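**심야 영화**(midnight movie)는 자정 무렵에 상영하는 영화, 또는 그런 상영을 통해 열성 관객을 모은 작품을 가리킨다. 처음에는 텔레비전 방송국이 늦은 밤 빈 시간을 싸구려 공포물로 메우던 편성을 뜻했지만, 1970년대에 들어 극장으로 무대를 옮기면서 하나의 관람 문화가 되었다. 장르가 아니라 보는 방식에서 나온 이름이라는 점이 무척 재미있다!

## 개요

심야 영화에는 정해진 형식이 없다. 공포, 뮤지컬, 공상과학, 실험 영화가 한 극장의 같은 시간대를 나눠 쓰고, 개봉 당시 혹평을 받은 작품이 몇 년 뒤 매진 행렬을 이루기도 한다. 관객은 대사를 외워 따라 하고, 등장인물처럼 차려입고, 정해진 장면에서 일제히 소리를 지른다. 일반 상영이라면 쫓겨날 행동이 심야관에서는 환영받는다.

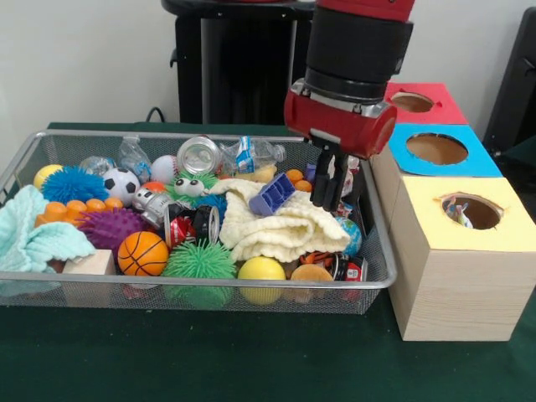
**심야 영화와 컬트 영화는 같은 말인가?**

두 용어는 많이 겹치지만 기준이 다르다. 컬트 영화는 작품을 둘러싼 팬층의 성격을 말하고, 심야 영화는 상영 시간과 관람 관행을 말한다. 비디오 대여점에서만 사랑받은 컬트 영화도 있고, 심야에 걸렸으나 팬층을 얻지 못하고 사라진 영화도 많다.

## 역사

1950년대 미국의 지역 방송국들은 분장한 진행자를 내세워 오래된 공포 영화를 소개했다. 과장된 농담과 엉성한 세트가 오히려 인기를 끌었고, 영화를 놀리면서 즐기는 태도가 이때 널리 퍼졌다.

극장형 심야 상영의 출발점으로는 흔히 1970년 말 뉴욕에서 시작된 《엘 토포》의 장기 상영을 꼽는다. 이렇다 할 광고 없이 입소문만으로 객석이 찼다니, 지금 읽어도 가슴이 뛰는 대목이다. 이어 《핑크 플라밍고》, 《이레이저 헤드》 같은 작품이 같은 길을 걸었고, 1976년부터 심야에 걸린 《록키 호러 픽쳐 쇼》는 관객 참여를 하나의 의식으로 굳혔다.

1980년대에 가정용 비디오가 보급되자 심야관은 빠르게 줄었다. 보고 싶은 영화를 집에서 아무 때나 틀 수 있게 되었기 때문이다. 그래도 대학가와 대도시의 몇몇 극장은 명맥을 이었고, 여러 영화제가 심야 부문을 두면서 새로운 활로가 열렸다.

## 관람 관행

가장 널리 알려진 관행은 **맞받아치기**(callback)이다. 화면 속 대사의 빈틈에 관객이 약속된 말을 끼워 넣는 것인데, 극장마다 문구가 조금씩 달라 일종의 사투리가 생긴다. 소품을 던지거나 흔드는 풍습도 있다. 다만 청소 문제로 쌀이나 물을 금지하는 극장이 많다.

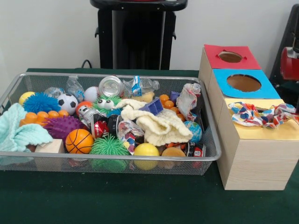 화면 앞에서 배우들이 영화와 똑같이 연기하는 **그림자 공연**(shadow cast)도 빼놓을 수 없다. 출연진은 대개 아마추어이며, 의상 단추 하나까지 영화에 맞추는 정성을 보인다. 처음 온 관객을 무대로 불러 짓궂은 환영식을 치르는 곳도 있다.

## 사례: 오컴 심야관

소도시 오컴(Okham)의 베네시 극장(Beneš)은 지역 심야 상영의 좋은 예이다. 객석 126석의 이 단관 극장은 5월부터 매년 심야 시즌을 열어 12편을 상영하며, 8월 16일의 폐막 상영에는 이웃 도시 기브턴(Givton)의 그림자 공연단이 찾아온다. 공연단의 단원은 34명이고, 이들의 맞받아치기 대본은 여덟 번이나 개정되었다. 초판에 있던 농담 상당수가 아직도 객석에서 튀어나온다는 점이 정말 사랑스럽다. 프리스텟브리지(Pristetbridge)에서도 같은 방식의 상영이 이어지고 있는데, 이쪽은 1950년대 괴수 영화에 집중한다.

## 영향

형편없는 영화를 함께 웃으며 보는 문화는 2000년대 《더 룸》의 재발견으로 다시 불이 붙었다. 관객이 화면을 향해 숟가락을 던지는 이 영화의 상영회는 여러 나라로 퍼졌다. 관객이 노래를 따라 부르는 이른바 싱어롱 상영에서도 심야관의 떠들썩한 분위기를 느낄 수 있다.

## 같이 보기

- 컬트 영화
- B급 영화
- 동시 상영
- 관객 참여형 공연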